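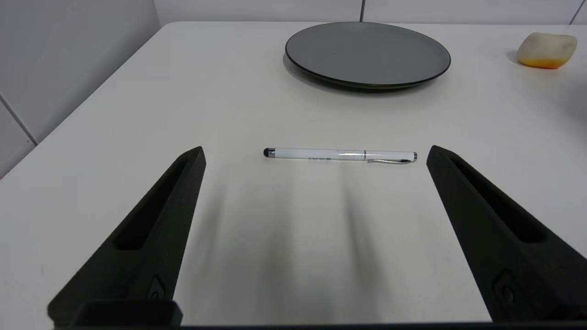 The lean is worse after a night on the shelf than it was when I set it up, wrote the owner who reopened this ticket, and the earlier advice to press down harder on the left boot made no difference. The statue now tips forward far enough that the tip of the spear touches the front of the cabinet.

Ticket 2653
Product: Uria at the Gate, Skarkeck line, painted resin statue
Maker: Gosselin
Status: Resolved for this owner, left open for parts
Category: Assembly / fit
Priority: Normal
Month opened: March

Summary

Figure leans forward when mounted on the display base. Owner reports a visible gap behind the left heel and none at the toe. No breakage in transit. The box arrived with both foam trays intact and the certificate in its sleeve. Edition number is in the first 400.

Product details for reference

Uria at the Gate is a four-piece statue: base, body with cloak, right forearm with spear, and head. It is 388 mm tall to the top of the crest when assembled properly. The body mounts on the base with a square steel peg under the left boot and a shorter round peg under the right. The forearm and head are held by magnets. Edition size is 1232 worldwide, all painted to the same colour guide. The black-and-grey variant has a separate base and is not covered by this ticket.

Initial report, 9:40 a.m.

Owner followed the instruction card. Body went onto the base with moderate force. Forearm and head seated on their magnets without trouble. From the front the statue looked correct. From the side the back line of the cloak did not meet the stone step on the base, and the figure appeared to be pitched forward. Owner asked whether the pose was intended, as the catalogue photographs are all taken from the front or from slightly above.

First response, 10:25 a.m.

Confirmed that the pose is upright. The lower hem of the cloak should rest on the second step with no light showing between them. Asked owner to remove the forearm and head, lift the body off, check both peg holes for packing foam and press the body down again with a hand on each hip.

Note added later: the advice to press on the boot came from a different reply in the same thread and should not have been given. The boot is cast thin over the peg and can crack at the ankle. Please stop sending that wording.

Owner update, 1:10 p.m.

Left hole clean. Right hole contained a small plug of grey foam, removed with tweezers. Refitted. Gap at the heel reduced but still present. Cloak still clear of the step.

Ticket was closed in error at this point with the code "debris in socket". Reopened by owner the next morning with the comment at the top of this page.

Second round of checks

1. Level of the shelf. Checked by owner with a spirit level, front to back and side to side. Level. The same lean appears on a kitchen counter.

2. Felt pads under the base. Four pads present, all flat. One had lifted at a corner and was pressed back down. No change.

3. Base warp. Owner placed the bare base on a sheet of glass and tried to rock it. No movement. Warp ruled out.

4. Peg straightness. A square-edged card held against the left peg showed the peg to be straight. The right peg leans very slightly outward. Within tolerance according to the production notes.

5. Depth of the left socket. A bamboo skewer was put into the socket, marked at the surface and compared with the peg. The skewer mark came up short. The peg is longer than the hole is deep.

Item 5 accounts for the heel gap. The peg bottoms out before the boot reaches the base, and the body then pivots over the toe, where the sole is slightly thicker. The overnight increase is the body settling forward on the loose right peg.

Cause

The left socket in some bases has a film of clear sealer or pooled paint at the bottom. Bases are sealed after painting, and on the early pieces the sockets do not seem to have been plugged for that step. The Levau warehouse opened a handful of unsold pieces for comparison. Those with early edition numbers showed a glossy bottom to the socket. Later ones had bare resin. We do not have a confirmed cut-off number and would ask agents not to quote one. The first 400 is where the reports have come from so far, and that is all that can be said.

The film is not a structural fault and does not affect the paint anywhere visible.

Procedure sent to owner

Work on a folded towel. Remove head, then forearm, then body, in that order. Lay the body on its back with the cloak supported along its full length. Do not stand it on the pegs.

Mask the top of the base around the left socket with low-tack tape. The step has a dry-brushed finish that lifts with ordinary masking tape.

Wrap a strip of medium sandpaper around a square wooden dowel slightly smaller than the socket, grit side down over the end, and turn the end gently against the bottom of the hole. Tip out the dust often. Use hand pressure only. A rotary tool will go through the underside of the base.

Test the depth with the skewer after every few passes. Stop when the mark on the skewer matches the length of the peg, with a hair to spare.

Do not file the peg. It is plated, it will rust once the plating is gone, and a filed peg will be refused if the body is later returned for exchange.

For the right peg, one turn of thin plumber's tape takes up the slack. Do not use glue or putty on either side. Several owners on other tickets have used blue tack in the socket as a shim – it creeps in warm rooms and stains the resin.

Refit body, check the cloak against the step from the side, then add forearm and head.

Owner update, 7:55 p.m.

Procedure completed. Scraped-out material was clear and brittle, with some brown paint in it. Heel now flush. Cloak rests on the second step along its whole width. Spear stands clear of the cabinet glass. Owner asked whether the work affects the certificate or resale grading.

Response

It does not affect the certificate. The socket is hidden in display and the repair was done on our instruction, so the statue stays under the maker's warranty. A copy of this ticket can be kept with the box for a future buyer. We do not offer an opinion on resale value or on how third parties grade condition.

Follow-up, two weeks on

Owner reports no further movement. Measured height is 388 mm to the crest, matching the specification.

Replacement parts

Gosselin has agreed to supply bare bases for owners who would prefer not to do the work themselves. The replacement base carries no edition number underneath. Owners who want the number kept must send the original base to Levau for correction. Turnaround is around six weeks at present, and the body should stay home in its foam. Postage both ways is covered inside Canada. Other destinations go through the shop of purchase.

Related issues, not covered here

Head sits turned to the left: magnet polarity, see the head and neck article.
White bloom on the cloak: humidity during storage, do not wipe with alcohol.
Spear bent in the tray: warm water method, forearm only, never the body.
Missing certificate: contact the shop of purchase first.

Agent checklist for the same symptom

Ask for a side-on photograph with the cloak hem visible. Ask for the edition number. Have the owner clear both sockets and do the skewer test before anything else. If the skewer mark and peg length agree, do not send the sanding procedure; escalate as a possible casting fault in the boot. Use code "socket depth" when closing. The code "debris in socket" is for foam only.

Ticket remains linked to the open parts request until the Levau stock of bare bases has been counted in.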